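Books in a stack on the desk or upright in a file sorter?

Posted in Home Office & Study, 16th November

I finally have a standing desk (white top, two legs, goes up and down, I'm a little in love with it) and now I can't settle on what to do with my books. It's only a small pile, the ones I pull out all the time for work, and right now they lie flat at the back of the desk. I also own one of those white desktop file organizers with the slanted dividers, and it lives on a little side table against the wall behind the desk. So do I stand the books up in the organizer, or leave them in the stack? The stack slides a bit when the desk goes up. And the organizer is a stretch to reach when I'm standing. Also, does anyone know if hardcovers get ruined leaning in those things?

Jendow

Stack is fine. Biggest on the bottom. I have had mine like that for 12 years and the books are OK.

Cruzado

I went back and forth on this one too, so let me save you an evening! Those file sorters are made for folders and mail, and the slots on mine are pretty narrow. Thin paperbacks go in great. Anything thick either won't fit or sits there at a slant with its whole weight on one corner, and after a few months in mine a hardcover had a twisted spine (my good dictionary, too – 989 pages, so I guess I was asking for it). If you want to use the organizer for books, put the skinny ones in it and keep the fat ones flat.

For the sliding, I cut a piece of that rubbery shelf liner a little smaller than the bottom book and slipped it underneath. Cost me about 2 dollars and the pile hasn't moved since. Square the books up while you're at it, spines all facing you, so you can read the titles without picking anything up. And check how far the wall is from the back edge before you raise the desk – I pushed a whole pile off the back of mine once and had to fish it out from under the side table.

As for the reach, do you need the organizer at the back at all? I'd try it a week on the desk itself, off to the side of your non-writing hand, with just papers in it. If it's in the way, back it goes.

Milagros Cabanatuan

Oh, one more thing I forgot. Whatever you keep in that pile, go through it every so often. Mine started in June as a few books I used every day, and by fall I was using the same two and dusting the rest, so the rest went back on the shelf in the hall and I got a nice bit of desk back for my coffee.

Milagros Cabanatuan

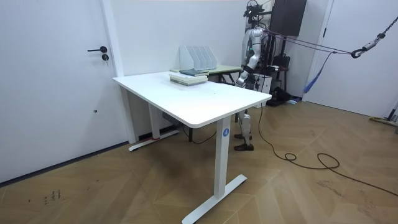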